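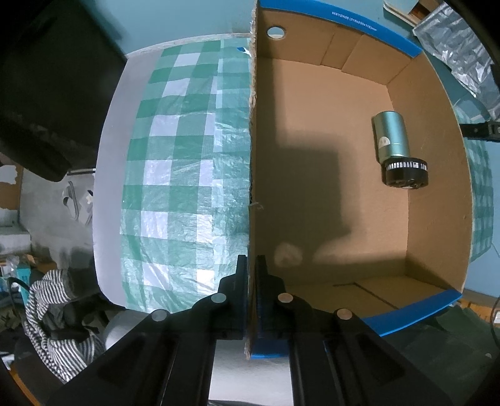 Home | Members | Standards Desk | Archive | Contact

Revised handling rules for hand-held gripper recording

The Standards Desk has finished its update to the good practice sheet for people who record tasks with hand-held grippers. It replaces the sheet Kerr put out last spring. Sites at Tetach and Grudano have been using the draft since March, and most of the changes come from their comments.

The largest change covers cardboard boxes. The old sheet treated a box as a fixed container, like a bin or a drawer. In practice people grip the box itself, usually by one wall, with one finger inside and one outside. This now counts as a separate task type, "wall grip," and should be labeled that way even if the box has a part in it.

Rules for wall grips:

Bring the fingers down on both sides of the wall before closing. Do not close on the top edge.

Torn or frayed edges are allowed. Do not trim them or tape over them. Reviewers at Tovau found that tidy boxes made up nearly all of the earlier recordings, and boxes at a working bench rarely look like that.

If there is a motor, gear or other heavy part in the box, leave it where it lies. Log it as "loose load." Anything over 2,000 grams comes out first.

Retire a box when the wall folds under a light grip. Five wall grips per box is the limit in any one session.

The section on work surfaces is shorter than before. Plastic table covers, including glossy and patterned ones, are accepted. Clutter next to the work area is accepted too, with two exceptions: cables must not cross the path of the operator's arm, and straps or cords on the floor must be moved before anyone stands at the bench.

Finger pads should be checked at the start of each session and after every 11 recordings that involve cardboard. Paper dust builds up on the pads and changes the grip. Wipe with a dry cloth only. Pivot pins should be checked for play at the same time, and a tool with a loose pin goes back to the store with a tag on it.

Recordings made under the old sheet do not need to be redone. The 568 box recordings already in the shared library will be relabeled by the desk before December. Sites can send corrections until then.

Printed copies are available from the desk on request.

14 shares | 3 comments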